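비누 받침의 배수 구조에 따른 고형 비누 무름 현상 비교
생활제품디자인 스튜디오 2 기말 보고서

1. 주제 선정

기숙사 공용 세면대에서 고형 비누를 쓰면 며칠 만에 밑면이 물러진다. 조원 네 명 모두 같은 불편을 겪고 있었고, 두 명은 이 때문에 액체 비누로 바꾼 상태였다. 본 조는 비누 받침 바닥의 형태가 무름에 어느 정도 영향을 주는지 확인하고, 그 결과를 다음 학기 받침 설계 과제에 반영하기로 하였다.

2. 사전 조사

2월에 교내 기숙사생을 대상으로 온라인 설문을 진행하여 응답 351건을 받았다. 고형 비누를 쓴다고 답한 사람은 전체의 34%였다. 불편한 점으로는 밑면이 무르는 것, 받침에 찌꺼기가 남는 것, 비누가 받침에 붙어 잘 떨어지지 않는 것이 주로 나왔다. 받침을 얼마나 자주 씻는지도 물었으나 문항의 보기가 서로 겹쳐 분석에서 제외하였다.

3. 비교 대상

시중 제품 중 바닥 구조가 다른 3종을 골랐다.
가. Faditz 평판형: 구멍이 없고 가장자리가 살짝 올라온 형태
나. Farkesmont 골형: 바닥에 긴 홈이 나란히 파인 형태
다. Stosirell 격자형: 바닥 전체에 구멍이 격자로 뚫린 플라스틱 받침

비누는 같은 회사의 직사각형 제품으로 통일하였다. 향료 배합에 따라 단단한 정도가 다를 수 있어 색과 향도 한 가지로 맞추었다.

4. 실험 방법

비누를 흐르는 물에 30초간 적신 뒤 손으로 열 번 문지르고 받침에 올린다. 이 과정을 하루 세 번, 2주 동안 반복하였다. 매일 저녁 마지막 사용 후 한 시간이 지나면 비누를 들어 밑면을 나무 막대로 긁고, 긁혀 나온 양을 저울로 재었다. 막대를 누르는 힘이 사람마다 달라서 사흘째부터는 한 사람이 측정을 전담하였다. 앞의 이틀분 자료는 평균에 넣지 않았다.

5. 결과

평판형은 첫 주부터 밑면에 물이 고였고 긁혀 나온 양이 가장 많았다. 골형은 비누를 홈과 직각으로 놓았을 때는 양호했으나, 홈과 나란히 놓으면 평판형과 큰 차이가 없었다. 격자형은 놓는 방향에 영향을 받지 않았고 양도 가장 적었다. 다만 구멍 가장자리에 비누 찌꺼기가 끼어 씻는 데 시간이 더 걸렸고, 아래로 빠진 물이 세면대 위에 남았다.

6. 놓기 동작 검토

받침의 크기도 사용에 영향을 준다고 보아 비누를 집어 받침에 올리는 동작을 따로 살폈다. 흰색 폼보드를 깐 탁자에 크림색 격자형 받침과 분홍색 비누를 떨어뜨려 두고, 비누를 어느 쪽에서 집는지, 받침 안에 한 번에 들어가는지를 기록하였다. 받침이 작으면 비누가 가장자리에 걸쳐지기 쉬웠고, 이 경우 구멍 위에 놓이는 면적이 줄어 배수에도 불리하였다. 자세한 기록지는 부록에 실었다.
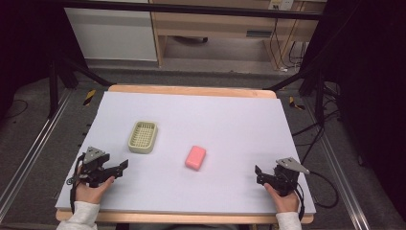 7. 한계 및 향후 계획

실험을 한 종류의 비누로만 진행하였고 욕실 습도를 일정하게 유지하지 못하였다. 받침별로 표본이 하나씩이라 제품 편차도 알 수 없다. 다음 학기에는 격자형 바닥을 기본으로 하되 구멍 모서리를 둥글게 하고 물받이를 분리할 수 있는 시제품을 제작할 예정이다. 물받이 형상은 Þorgeirsson사의 식기 건조대를 참고한다.

부록 A. 설문 문항
부록 B. 일별 측정값
부록 C. 놓기 동작 기록지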